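So the two-armed robot and I are on speaking terms again, which is more than I could say in May. If you've been reading for a while you'll remember I joined the Undarwood student robotics club thinking I'd sit at the back and solder things. Ha! Somehow I'm on the manipulation team, I have a deadline, and I dream about grippers.

The task this term is called Box and Bits. There's a white box, and there are small things around it, and the robot has to deal with both at once - one arm minding the box while the other one handles something tiny. It sounds like what a toddler does before breakfast. A toddler, I've learned, is a very advanced piece of equipment.
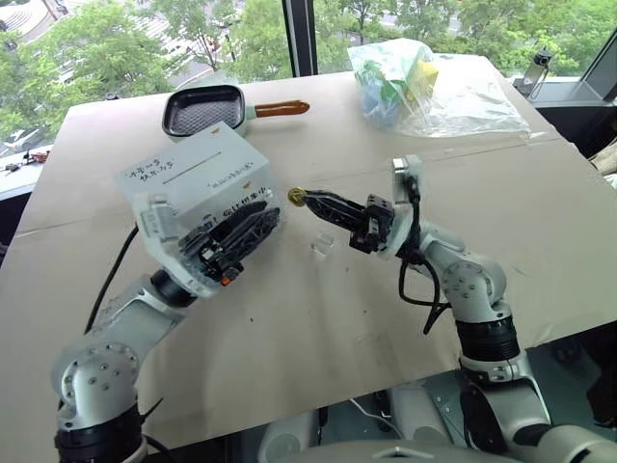

Left arm on box duty, right arm with the little round brass-coloured thing.

Meriem Lamrani wrote most of the motion code for the left side and I got the right, so of course we each spend the whole session convinced the other one's arm is the problem. Ismail Bouazza keeps the run sheet and doesn't take sides (he's lying, he's on Meriem's side). We have to log 300 runs before the Skesenby meet, and the rule is that a run only goes on the sheet if all the objects were set out again first. That's where the hours go! You reset, you step back, you say "clear", you wait, and then you do it all over again until somebody's stomach rumbles loud enough to end the session.

I'd love to tell you the software is the hard bit. Mostly it's me typing the wrong sign in front of a number and watching an arm head off confidently in the wrong direction.
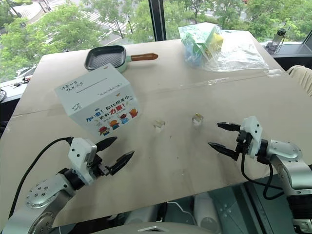
Anyway, we got 15 runs in before lunch, and that's our best morning so far. Lunch was cheese toasties from the place downstairs, and Ismail had two and then claimed he'd only had one, so make of that what you will about the accuracy of our run sheet.

After lunch we argued about the order of objects. Meriem wants the box first every time because it's the biggest and it blocks the most. I want to mix it up, since the judges at Skesenby will put things wherever they feel like and I don't want an arm that only knows one table. 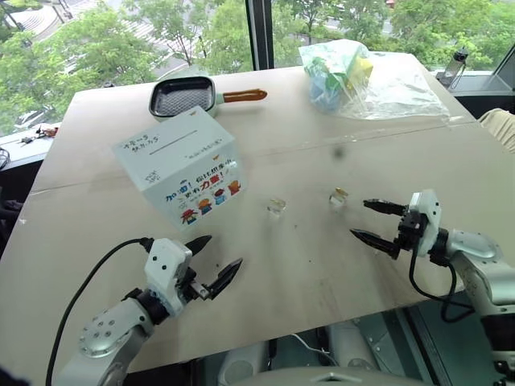
Small objects are my favourite and also the reason I'm going grey at my age. A big flat-sided thing like the box is easy to find from just about any angle, but clear ones are a different story. The two little see-through blocks out in the middle of the table have only a bit of yellow in them to go on, and my detector has strong feelings about that. On some settings it finds them both, on others it finds one and a patch of glare, and once it announced with great confidence that my sleeve was a block. I've got 1,000 labelled frames to go through this week and I reckon half of them will be me squinting at the screen going "is that an edge?"

We did have a proper chat about the lighting. I'd happily work with the sun on the trees all day, it's a lovely spot, but my thresholds at nine in the morning are no good at all by three in the afternoon. Ismail suggested I write two sets. I suggested Ismail write two sets. We're leaving that one for next week. 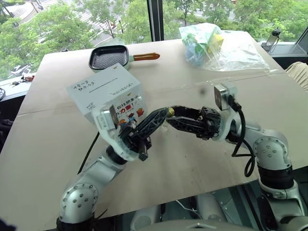

The other bit of news is that our entry finally has a name. We've gone with Chraibi, after a long and pretty silly vote, and it beat Furnico by one. I voted for Furnico and I'm still a bit sour, but Meriem has already put the new name on the title slide in a very nice font, so it's done.

Still on my list before the meet: slow down the right wrist, label those frames, and apologise to Meriem for what I said about her left arm on run 15. If any of you have worked with clear objects and have a trick for the glare, please leave me a comment. I'll try anything, and I'll bring you a toastie.

Filed under: Club nights, Robots, Things I broke

Search this blog
Type and hit enter

Recent posts
My first term at Undarwood, in too many words
How I labelled frames all weekend and lost my mind a little
Soldering for people with shaky hands
What to pack for Skesenby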